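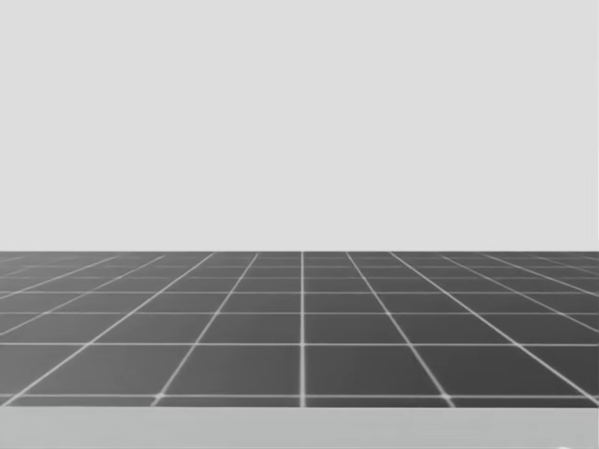 According to the woman at the Trustow allotments, I've been sowing my leeks a month too late, and she's probably right! Anyway, April, just after seven, and I'm so happy with today. Got 220 onion sets in before lunch – string line and everything – then went over to Munetti for compost and came home with 20 bags. Over 4000 steps by teatime and my knees know it. Broad beans are up too, lovely fat green things. Peas tomorrow if it stays dry.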